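과목 제출본. 작성: 커스티 트렐로어, 데프네 타틀르. 2025년 1월 10일 금요일

# 충전기를 한 줄로 모으면 책상이 정리되는가

## 1. 왜 이 주제를 골랐나

처음부터 밝혀 두면, 우리 조는 이 주제를 믿어서 고른 것이 아니다. 수업 시간에 나누어 준 정리 안내서 「파슨스」에 "충전기는 색으로 구분하고 멀티탭 하나에 모은다"라는 문장이 있었고, 발표 때 다들 고개를 끄덕이는 것이 조금 이상했다. 근거가 없었기 때문이다. 안내서 어디를 봐도 누가 어떤 책상에서 해 봤는지 적혀 있지 않았다. 색으로 구분하면 찾기 쉽다는 말은 그럴듯하게 들리는데, 그럴듯하게 들린다는 점이 우리는 더 미심쩍었다.

그래서 질문을 좁혔다. 공용 작업대 위에 흩어진 USB 충전기를 안내서대로 정리했을 때, 쓰는 사람이 원하는 충전기를 더 빨리 집어 드는가? 그리고 그 상태가 얼마나 유지되는가? 보기 좋은가 하는 질문은 일부러 뺐다. 보기 좋다는 대답은 거의 누구에게서나 받아 낼 수 있다.

## 2. 물건과 자리

작업대는 상판이 흰색이고 알루미늄 틀에 벽지를 바른 벽판이 둘러서 있다. 벽지에는 멋쟁이새와 청회색 나뭇가지, 솔방울, 눈송이 같은 점이 가득하다. 상판은 가까이에서 보면 긁힌 자국과 얼룩이 꽤 있다. 안내서의 사진처럼 새하얀 책상은 구하지 못했고, 구하려고 애쓰지도 않았다. 실제로 쓰는 책상은 대개 이런 상태다.

정리할 물건은 다음과 같이 정했다.

- 긴 흰색 멀티탭
- 하늘색 사각 콘센트
- 흰색 전원 코드
- 색이 다른 USB 충전기 여러 개(청록, 민트, 초록, 분홍, 베이지에 가까운 분홍 등)
- 간식 봉지

간식 봉지를 목록에 넣을지를 두고 조 안에서 말이 많았다. 데프네는 충전기 실험이니 치우자고 했고, 커스티는 코코넛칩 봉지 없는 공용 책상을 본 적이 없다고 했다. 결국 넣었다. 나중에 보니 이 결정이 결과에 꽤 영향을 주었다(4.3 참고).

충전기를 분류하면서 첫 번째 문제에 부딪혔다. 안내서는 색이 곧 종류라고 가정한다. 우리 충전기는 그렇지 않다. 청록색 계열에도 포트가 하나인 것이 있고 두 개인 것이 있다. 사람들이 충전기를 찾을 때 알고 싶은 것은 포트가 몇 개인지, 자기 케이블이 맞는지 정도인데 색은 그중 아무것도 알려 주지 않는다.
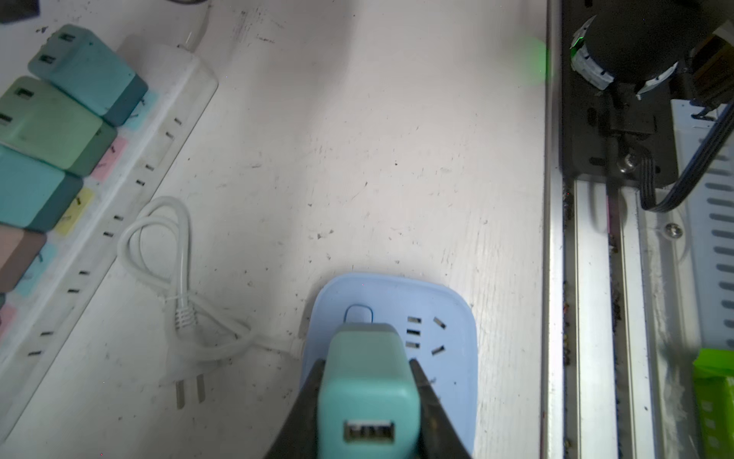 두 번째 문제는 색 이름이다. 청록, 민트, 터키색, 초록. 목록을 만들 때는 분명히 다른 색이었는데 책상에 놓고 부르기 시작하자 금방 엉켰다. "민트 좀 줘"라고 했을 때 초록을 건네는 일이 첫날부터 생겼다. 우리는 이걸 기록표의 '오류' 칸에 넣었다가, 브렌다 번팅 선생님께서 "그게 사람의 오류인가요, 이름의 오류인가요"라고 물으셔서 '호칭 혼동' 칸을 따로 만들었다. 안내서에는 이런 칸이 없다.

세 번째는 부피다. 충전기 몸통에는 두께가 있어서 콘센트 구멍 간격이 촘촘하면 옆자리를 침범한다. 한 줄로 바짝 붙이면 깔끔해 보이기는 하지만 가운데 것을 뽑으려면 손가락을 넣을 틈을 찾아야 한다. 안내서의 삽화에서는 충전기들이 서로 닿지도 않고 나란히 서 있는데, 어떤 멀티탭을 보고 그렸는지 궁금하다.

## 3. 방법

### 3.1 배치

배치는 3가지로 했다.

| 배치 | 내용 |
|---|---|
| 가 | 손대지 않음. 쓰던 사람이 놓고 간 대로 둔다 |
| 나 | 안내서대로. 모두 긴 멀티탭에 꽂고 비슷한 색끼리 붙인다 |
| 다 | 자주 쓰는 것만 꽂고, 나머지는 하늘색 사각 콘센트 둘레에 눕혀 둔다 |

'다'는 안내서에 없다. 엄밀히 말하면 방법이라고 부르기도 민망한데, 콜린 던모어가 중간 점검 때 "어차피 사람들은 이렇게 쓴다"면서 그려 준 것이다. 우리는 비교 대상이 두 개뿐이면 '나'가 이길 수밖에 없다고 생각해서 받아들였다. 아무것도 안 한 책상과 비교하면 웬만한 방법은 다 좋아 보인다.

### 3.2 재는 법

한 배치당 관찰 시간은 90분으로 맞췄다. 참가자에게는 색이 아니라 용도로 부탁했다. 예를 들면 "포트가 두 개인 걸로 하나 꽂아 주세요" 같은 식이다. 색으로 부탁하면 색 정리가 유리해지는 것이 당연하므로 이 부분은 끝까지 양보하지 않았다.

끝난 뒤에는 100점 만점으로 편한 정도를 적게 했다. 이 점수는 부록에도 넣지 않았다. 같은 사람이 같은 배치에 다른 점수를 주는 경우가 있었고, 점수 옆에 쓴 말("그냥 괜찮음")이 점수와 맞지 않는 경우도 있었다. 숫자가 있다고 해서 꼭 표로 만들어야 하는 것은 아니라고 본다.

### 3.3 벽판에 관하여

원래 계획에는 벽판도 있었다. 파울린 네일러가 낸 의견인데, 벽지 무늬가 복잡하면 책상 위 물건이 눈에 덜 들어오니 한쪽 벽은 무지로 바꾸어 비교하자는 것이었다. 말은 된다. 벽지 바탕은 옅은 분홍빛 베이지색이고, 가지의 색이 하필 충전기들 중 청록 계열과 멀지 않다.

그런데 벽지를 바꾸면 책상이 밝아 보이는 정도도 같이 바뀔 것 같았다. 그러면 무엇 때문에 달라졌는지 구별할 수 없다. 게다가 참가자들은 대부분 책상을 내려다보지 벽을 보지 않는다는 것이 데프네의 반론이었다. 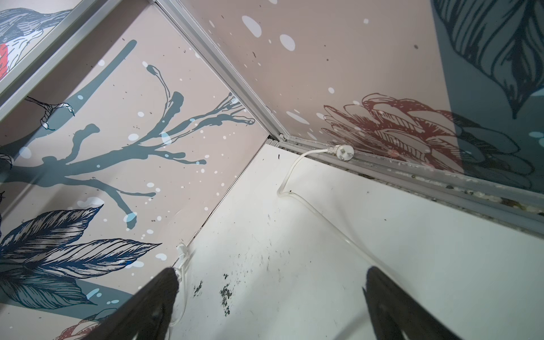 결론은 보류였다. 벽판은 그대로 두고, 물건을 구석까지 밀어 놓지 않는다는 규칙만 하나 세웠다. 벽지가 눈을 어지럽힌다는 주장도, 아니라는 주장도 우리 자료로는 뒷받침할 수 없다. 참가자 한 명이 "새가 자꾸 쳐다보는 것 같다"고 적기는 했지만 이것을 근거로 삼을 생각은 없다.

알루미늄 틀에 대해서도 한마디 적는다. 홈이 파여 있는 틀이라 전선을 홈에 끼워 돌리자는 제안이 있었다. 시도하지 않았다. 우리가 가진 선이 그 홈에 맞는지 확인하지 않았고, 맞더라도 쓸 때마다 빼야 하는 선을 거기에 끼우고 싶어 할 사람은 많지 않을 것이다.

## 4. 결과

### 4.1 찾는 속도

'나'가 '가'보다 나았다. 여기까지는 안내서의 말이 맞다. 다만 이유는 색이 아닌 것 같다. 참가자들이 말한 이유는 거의 다 "한군데 있어서"였고, "색이 같아서"라고 쓴 사람은 없었다. 그렇다면 색 분류는 빼고 모아 두기만 해도 비슷했을 가능성이 크다. 이것을 확인하려면 색을 일부러 섞은 네 번째 배치가 필요했는데, 설계할 때 생각하지 못했다. 이번 프로젝트에서 가장 큰 구멍이다.

'다'는 '나'와 큰 차이가 없었다. 눕혀 둔 충전기는 포트 면이 어느 쪽을 향하느냐에 따라 찾기가 쉬워지기도 하고 어려워지기도 했다. 핀만 보이게 놓인 것은 결국 집어서 돌려 봐야 한다. 콜린은 "포트가 보이게 놓으면 되잖아"라고 했지만, 그 규칙을 지키는 사람이 있었다면 애초에 이 과제가 필요 없었을 것이다.

### 4.2 유지

솔직하게 말해 실망스러운 부분이다. '나'로 맞춰 두어도 첫 사용자가 하나를 빼서 쓰고 나면, 그 충전기는 제자리로 돌아오지 않고 책상 한가운데에 놓였다. 그다음 사람은 가운데에 있는 것부터 집는다. 몇 번 지나면 '나'와 '다'는 구별이 잘 안 된다.

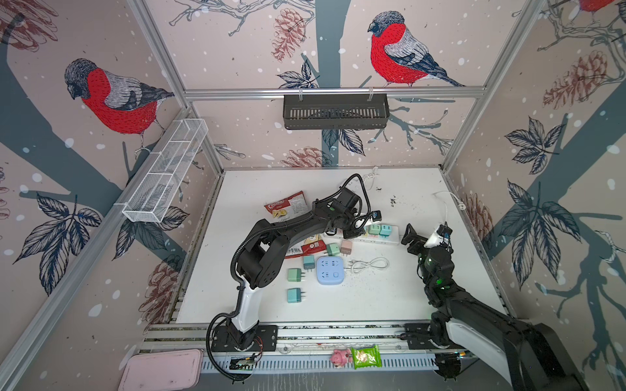

코드도 마찬가지다. 흰 코드를 느슨하게 감아 옆에 두는 것까지는 모두 해 주었는데, 묶어 두라는 부탁은 지켜지지 않았다. 케이블 끈은 타카드에서 나온 것을 2,873원에 샀고, 영수증은 부록 뒤에 붙였다. 관찰 시간 동안 끈을 다시 묶은 사람은 데프네뿐이었으니 이 지출은 실패로 적는 것이 맞다.

### 4.3 간식 봉지

예상하지 못한 결과가 나온 곳이다. 우리는 봉지가 방해만 될 줄 알았다. 그런데 봉지가 책상 왼쪽에 있을 때는 사람들이 그쪽에 충전기를 놓지 않았고, 결과적으로 충전기가 덜 퍼졌다. 빨간 봉지가 일종의 경계선 노릇을 한 셈이다. 이것을 두고 "간식 봉지가 정리에 도움이 된다"고 쓰면 우리가 비판한 안내서와 똑같은 짓을 하게 된다. 봉지 대신 책 한 권을 놓았어도 같았을지 모른다. 해 보지 않았으니 모른다고 쓴다.

## 5. 다른 안내서와 비교

「파슨스」만 탓하면 불공평할 것 같아 두 가지를 더 읽었다. 엘라리의 정리 카드는 색에 관한 말이 없고 "꽂아 둔 것과 꽂지 않은 것을 나눈다"고만 되어 있다. 우리의 '다'와 비슷한데, 역시 실험은 없다. 프라도탄스의 소책자는 충전기마다 이름표를 붙이라고 한다. 세 가지 가운데 제일 쓸 만해 보이지만 이름표에 무엇을 쓸지는 읽는 사람에게 맡겨 놓았다. 색 이름을 쓰면 도로 원점이다. 우리라면 포트 개수를 쓰겠다.

## 6. 한계와 남은 일

- 색을 섞은 배치를 넣지 못했다.
- 참가자 상당수가 우리를 아는 사람이었다. 잘 정리해 주려는 마음이 있었을 텐데 그래도 이 정도로 흐트러졌다.
- 책상이 하나뿐이다. 다른 크기의 상판에서도 같은지 알 수 없다.
- '호칭 혼동'을 늦게 나누어서 첫날 기록은 다시 분류할 수 없다.
- 멀티탭 위치를 매번 똑같이 맞추지 못했다. 표시를 해 둘 걸 그랬다.

번팅 선생님께서는 초안을 보시고 "그래서 모으라는 건가요, 말라는 건가요"라고 물으셨다. 모으는 쪽이 낫다. 색을 맞추는 데 시간을 쓸 이유는 아직 찾지 못했다. 다음 학기에 이어서 할 조가 있다면 색을 섞은 배치부터 해 보기 바란다. 기록표 양식은 커스티가 가지고 있고, 쓰고 남은 케이블 끈도 같이 넘겨줄 수 있다.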